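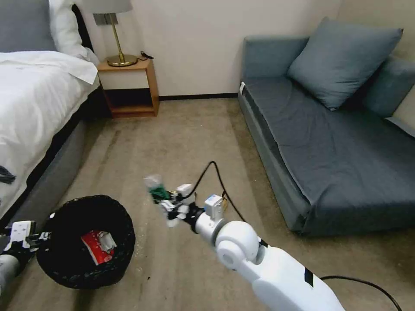
White sheets, a honey-colored nightstand and a blue-gray sofa bed in the guest room.

Getting a Guest Room Ready Without Wearing Yourself Out

I have been making up spare rooms for family, for friends of family, and once for a wedding party that could not find a hotel, and over the years I've settled into a way of going about it that I'm happy to pass along. A room with a bed and a sofa bed in it is my favorite kind, because you can put a couple in one and a teenager on the other and everybody is down the hall from the coffee.

Start with the sheets. White ones are the easiest to live with (you can wash them hot and you never have to hunt for the matching pillowcase), and I buy them a size up so there's plenty to drape over the side. If you don't care for the draped look, tuck the foot first and then the sides, and smooth as you go. Two pillows of different firmness is a kindness, and I use a gray case on one and a white case on the other so people can tell which is which in the night. Firm is gray at our house!

Now the sofa bed. Pull off the big cushions and vacuum down into the seams before you do anything else, and I mean really get down in there with the narrow tool. Open the bed all the way at least once before company comes, even if you're sure it works. Ours stuck in August and it took two of us and a can of Hostden silicone spray to talk it into moving. Spray a rag and wipe the joints with it, never straight onto the upholstery. Leave the care tag on, too. My friend Maeve Ó Súilleabháin snipped hers off for neatness and then had to guess whether the covers could be cleaned with water.

For the carpet, go over it slowly in two directions. Worn spots won't come back, but a beige pile does look fresher if you sprinkle baking soda, wait 30 minutes, and vacuum it up. Do the strip along the baseboard by hand with the crevice tool, and wipe the baseboard itself with a barely damp cloth. Dark ones show every bit of dust.

Brass lamp bases like a soft dry cloth and not much else. Turn the lamp off and let it cool first, run a lint roller around the shade, and feed the cord down behind the nightstand so that sleepy feet don't catch it. I keep the lower shelf for a spare blanket and a box of tissues.

Last of all, put a waste bin where a person can reach it from bed, with a liner in it and a few extra liners folded flat underneath. It saves you a trip, and guests do appreciate not having to ask.

More Household Tips
Oiling a Squeaky Bed Frame
7 Ways to Fold a Fitted Sheet
How I Clean Fabric Lampshades
Blankets That Wash Well
Getting Dents Out of Carpet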